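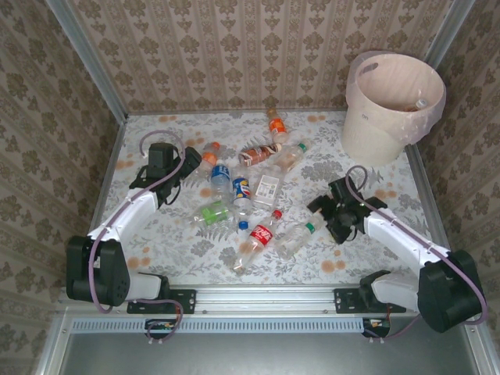
Who can join the Seltach Robot Club?

Any student at Misholm College, from any course. Half of last year's members had never held a soldering iron, and one or two of them probably shouldn't have.

When do you meet?

Twice a week in term time, from 4.30 pm until the building locks itself at 8. Bring a snack. The vending machine takes cards and gives very little back.

What are you working on this year?

Sorting and clearing. Two arms share one small floor and have to pick up plastic bottles and drop them in a bin. A toddler can do it. We have been at it since October.

Why bottles?

They roll, they squash, and the clear ones are hard for the software to make out against a pale floor. They're also free. Please rinse yours before donating, and leave the labels on.

Do I need to know how to program?

It helps, but there's plenty to do without it. Someone has to lay out the bottles, write up the log and decide whether a bottle balanced on the rim counts as "in". (It doesn't. See the Ackroyd rules, section 11.)

What is the Ackroyd?

The Ackroyd Cup is our spring competition against Sendon, held in May. Each team gets 8 minutes to clear the floor, and a point comes off for every bottle that leaves the table. We lost last year and have been very mature about it.

How many practice runs have you done?

The log says 391. It also says "good one!!" beside run 12, with no further detail, so treat it with some care.

Which bottles do you practise with?

Mostly fizzy drinks empties, Coca-Cola and Pepsi among them, plus a small one with an orange label.
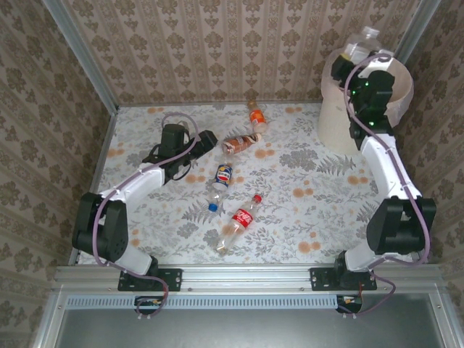 Is there a fee?

Eight pounds a term, which goes on cables, screws and replacement gears. First session free.

Can I take an arm home?

No.

How do I sign up?

Put your name on the sheet outside the workshop, or turn up at 4.30 and look willing.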